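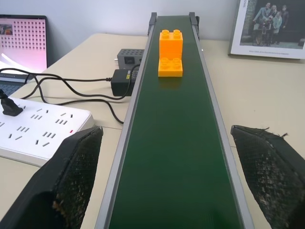

A belt conveyor with a dark green belt between light grey aluminium side rails.

Belt tracking: the slow drift

A flat belt rarely fails at the splice. More often it wanders, a few millimetres per shift, until one edge rubs the rail and begins to fray. At the Pridden parcel depot, Ademir Vieira logged 28 stoppages in January, and 12 were put down to tracking.

His first check is the tail roller. It must sit square to the bed, measured corner to corner on both diagonals. Tension comes second. A slack belt will not answer to adjustment, and a tight one loads the bearings and hides the fault.

Corrections are made a quarter turn at a time, on one side only, with the belt running - then left alone for several full circuits. Vieira's longest line, number 474, takes most of a morning. Crowned rollers help on short beds, less so on wide ones, where dust build-up soon alters the profile. He cleans those weekly.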